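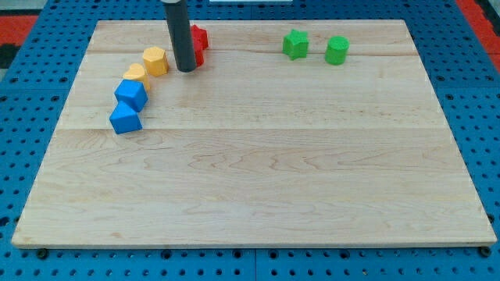

Students' Report: Seasonal Movement in Solid Wood Table Tops

The purpose of this project was to study how far solid table tops widen and shrink with changes in the dampness of indoor air. The work was carried out in June for the furniture course at Raltside College. Wide tops are seldom cut from a single plank; narrower pieces are glued edge to edge, as in the pale maple board with its two visible seams, and each piece moves across the grain. Movement along the grain was treated as too small to affect the results.

Background

The Corneck parish hall holds a long table recorded in its inventory of 1866. The top was screwed directly to the rails and has split in two places. A later table in the same hall, fixed with slotted brackets, shows no splitting.

Method

Test panels were stored in a heated classroom and in the unheated Nisbet store. Widths were taken with callipers at the same marked points each week for 7 weeks. Relative humidity in the store reached 67 per cent.

Findings

All panels in the store grew wider, by up to 2 mm. Flat-sawn pieces moved more than quarter-sawn pieces. The glued joints remained sound in both rooms. Panels finished on one face only had begun to cup by the fourth week.

Report submitted August 16, 2025.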